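Visit to Hivano, Tuesday

Our group of six went over to the Hivano site to see how they run two-armed robots on household tasks, and in particular how they write and keep their working rules. We're drafting our own and wanted to see a set that had been in use for a while. These notes are for the people who couldn't come.

## Arrival and induction

We were met at reception at 9.30 and taken through the safety induction before going anywhere near the floor. It covers the emergency stops, the walkways, what the lights on the cells mean and who is allowed to reset a stopped arm. Visitors are not. There is a short form to sign, and lanyards have to come off, as do scarves and loose jewellery. One of us had to leave a long cardigan in a locker.

Their rulebook is called Oshima. It started as a safety document and now also covers how tasks are set up, how operators are trained and how recordings are checked. The current issue has 89 rules. We were given a printed copy to read on site but couldn't take it away, so what follows is from notes.

## The rules we spent most time on

**Standing position.** Anyone who isn't operating stays behind the panels while the arms are powered. An operator who needs to touch the task objects has to put the arms in hold first and say so out loud. The second person repeats it back. We watched this done a good many times and it was never skipped while we were there.

**Two people per cell.** One operates and one watches. The watcher has a stop button and no other job, so no laptop and no phone. Hivano tried letting one watcher cover two cells and went back.

**Gripper checks.** Fingers are opened and closed fully at the start of each shift, looked over for chips and burrs, and wiped. Cables are checked for slack at the wrist with the arm at full reach. The check sheet is kept at the cell and signed by both people. Sheets with a missing signature mean the shift's recordings are set aside until someone has looked at them.

**Object condition.** Clothes used in the tasks are washed on a fixed rota and taken out of use when a seam goes. Anything with a hard badge, a pin or a drawstring is kept out. This rule was added after a drawstring got wound into a finger joint.

**Speed.** Arms are limited to a lower speed whenever a panel is open. This is set in the controller and can't be changed from the operator's position.

## On the floor

The cells are made from light panels in metal frames on casters, so a layout can be changed in a morning. Oshima has a rule for this too: casters are locked and the lock is tested by hand before power goes on. I asked whether the panels count as guarding and was told no. They mark out the area and keep the background plain, and the guarding comes from the floor scanners and the speed limit.

Most of the morning's work was laundry.
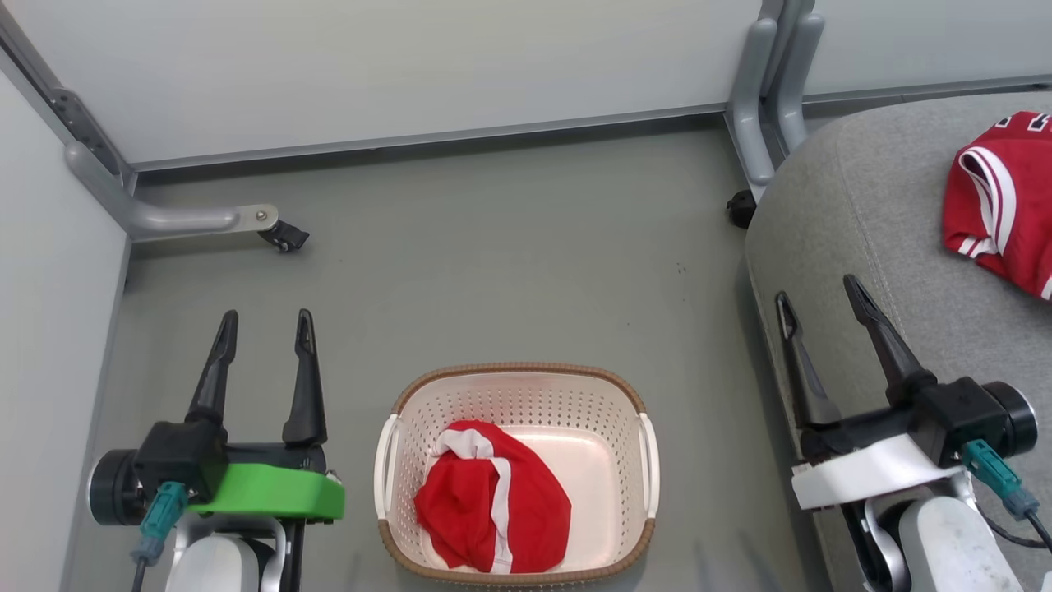 Start positions are the part of the rulebook we argued about most on the way home. Oshima says both grippers must be open and clear of the object before a recording begins, and that the operator waits for the watcher's call. It gives no fixed layout for the clothes. They can be bunched up any way that a person might leave them, as long as nothing hangs where it could be run over or trodden on. Our draft has a diagram for every start position, which now looks like too much.

## Records

Recordings go into a system called Grirnanex, which also holds the check sheets and the stop reports. Every press of a stop button gets a report, including accidental ones. The newest report number on the day was 2628. The form takes up half a page and has no box for blame. Reports are read out at the start of the next shift.

## Things to follow up

- Ask whether we can have the wording of the standing position rule.
- Find out how long they keep check sheets. We got two different answers.
- Compare their stop report with ours, which runs to three pages and is mostly left blank.
- Look at Oro's panel frames. Hivano buys from them and was happy with the frames but less so with the delivery times.
- Book lockers in advance next time.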